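Vosard Animal Clinic Newsletter
Jan 27, 2021

Ticks do not sleep all the winter

Many owners stop the tick protection of their dog when the first cold days come, and they start again when the grass is green. We understand this. The treatment costs money, and in the snow it is difficult to believe that any insect or spider is alive. But in December we removed ticks from nine dogs in our clinic, and most of the owners were very surprised.

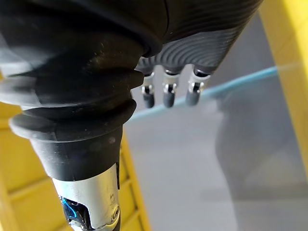
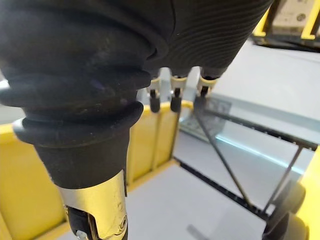
The common deer tick can become active on any day when the temperature goes a little over freezing and the ground is not covered by snow. It does not die from the first frost. It hides under the old leaves, where it is warmer than in the open air, and it waits. When a mild afternoon comes, it climbs on a stem of dry grass and holds out its front legs until an animal walks by. In our area we had many such afternoons this winter, especially on the south side of the hill behind Tapley, where a lot of you walk your dogs.

How to check your dog

Please check your dog after each walk in tall grass or in the woods. Use your fingers more than your eyes, because the winter coat is thick and a young tick can be as small as a poppy seed. Go slowly against the direction of the hair. The places where we find them most often are inside and behind the ears, under the collar, in the armpits, between the toes and around the base of the tail. Cats who go outside should be checked also, mainly on the head and neck, where they cannot clean themselves so well.

A small bump which you feel is not always a tick. Every winter somebody tries to pull off a nipple or a wart, and the dog is not happy about it. If you are not certain, part the hair under a good lamp and look for the legs.

How to remove a tick

Take fine tweezers or a tick hook. Hold the tick as close to the skin as possible and pull straight up with slow, even force. With a hook, follow the instructions in the package, as some of them must be turned. Do not use oil, nail polish or a hot match. These old methods can irritate the tick so that it releases more saliva into the wound, and the match can burn your dog.

Afterward wash the place and your hands with soap and water. A small red spot for a few days is normal. If a piece of the mouth stays in the skin, leave it alone; the body will usually push it out. You can put the tick in a small closed jar with some alcohol and write the date on it. If your dog becomes sick later, it is useful for us to know what kind it was.

When to call us

Lyme disease does not show itself immediately. It can take two to five months after the bite, so a dog who was bitten in December may be sick only in the spring. Please call us if your dog is limping, especially when the limping changes from one leg to another, if he has fever or swollen joints, or if he does not want to eat and is more tired than usual. If he drinks and urinates much more than before, call the same day, as this can be a sign that the kidneys are affected. Many dogs who are infected never become sick at all, and we will talk with you about which ones need treatment.

Protection

We advise to continue the tick protection for the whole year. There are tablets, drops for the skin and collars, and the best choice depends on the weight, age and health of your dog. Please tell us if he ever had a seizure, as some of the tablets are not suitable for such dogs. Never put a dog product on a cat. Some of them contain permethrin, and even a small amount of it can kill a cat.

If you are not sure when you gave the last dose, call the front desk and we will look in the file. Refills can be picked up at the side door without an appointment. Please order one day before, and bring your dog with you if he was not weighed since last summer.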